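Striped sweater

A striped sweater is a knitted pullover with bands of color running around the body, the sleeves or both. It's one of the most cheerful things a knitter can make, and one of the most forgiving too, as leftover yarn from older projects fits right in!

Construction

Most are worked in stockinette, with ribbing at the neck and often at the cuffs and hem. Knit in the round, the stripes form a spiral, so there is a small step (a "jog") where each new color begins. Knit flat, the pieces are sewn together and the bands have to meet at the side seams – a lovely sight when they do.

Color

Navy and white is the classic pairing, but warm grounds such as mustard, rust and coral are hugely popular. The Bavska pattern, published by Till Reinholz in August 2024, uses 2 stitch counts for the body and calls for 1532 yards of yarn in the smallest size and 2373 in the largest. Knitters love it for its uneven stripes, which never repeat in quite the same order.

Folding and storage

Knits stretch on hangers, so they are best kept folded. The sweater is laid flat and smoothed, and each sleeve is brought back across the body before the hem is turned up toward the neck. A bed or a soft blanket makes a fine surface for it.

Mustard sweater with navy and pale stripes, one sleeve folded back over the body

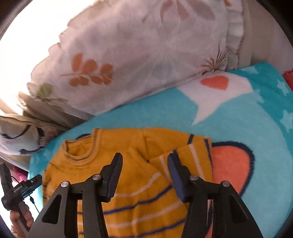 See also

Breton shirt
Fair Isle knitting
Ribbing
Wollent yarn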